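Review: Usetti replacement finger pads for hand-held grippers

I look after two hand-held grippers which are used for collecting tidying-up demonstrations in homes. My job is the mechanical side: pads, screws, pivots, cleaning. When our old pads became hard and shiny, Jaruwan Jaidee, who plans our sessions, ordered a set of the Usetti blue pads from the shop in Gonham. I have now used them from April until the second change of pads, so I think I can write a fair review.

What you get

The set has four pads, a small tube of adhesive and a folded paper with drawings. There is no screwdriver, and the paper does not say which side of the pad goes up. I fitted the first one upside down and had to peel it off again. Please look at the small notch on the back before you press it on, it must point to the tip of the finger.

The seat of the finger must be very clean. I wipe it with alcohol, wait until it is dry, and only then put the adhesive. The paper asks for 50 minutes under a clamp. I prefer to leave it overnight, and I did not lose a pad when I did so. The one time I was in a hurry, the left pad moved sideways after lunch.

While the pad is drying I check the screws on the jaws. Mine are plain round heads and they like to turn a little by themselves. I put a thin line of paint marker from the head to the plastic, so I can see with one look if something has moved.

How they hold

My test is always ordinary household rubbish, as this is what the grippers must pick up. Paper cups are the hardest for me. If the pads are not parallel, the cup is pushed in on one side and then it rolls out.
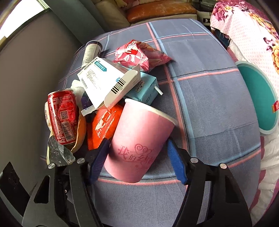

Setting the opening

After new pads the closed position is different, because the new pad is thicker than the worn one. You must set zero again. I close the jaws on a strip of office paper and pull it gently. If it slides freely, the stop is too loose. If it tears, it is too tight. I turn the stop by a quarter turn and repeat, and I do this at the tip of the pad and also at the bottom.

Then I close and open the jaws 100 times with empty fingers and pull the paper once more. It is boring work, but the adhesive settles a little in this time and the zero can change. I write the final value on a piece of tape on the handle. Before, I used a notebook, and the notebook was always in the other room.

With thin plastic packets the pads do well. The ribs catch the crinkled film, and I need less force than with the flat Clirnley pads we had before. Slippery film with oil on it is still a problem, so I clean the ribs with a soft toothbrush and dish soap at the end of every session. Do not use a hard brush. I did it once and the edges of the ribs became rough.

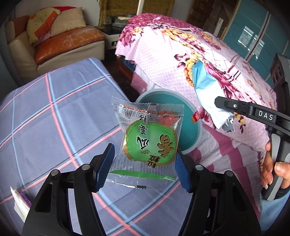
Snack packet between the ribbed pads, with the second gripper at the right.

How long they last

Usetti writes 2000 grips on the package. I changed my first pair at 224 grips, but this was my own mistake with the hard brush. The second pair went past the number on the package, and only the lower ribs were flat.

What I do not like: the adhesive tube dries out after you open it, and it is not sold separately. Now I buy the Sampaio one, it holds the same and the cap closes properly. I also wish for a spare pad in the set.

I give four stars from five. I have already ordered the next set.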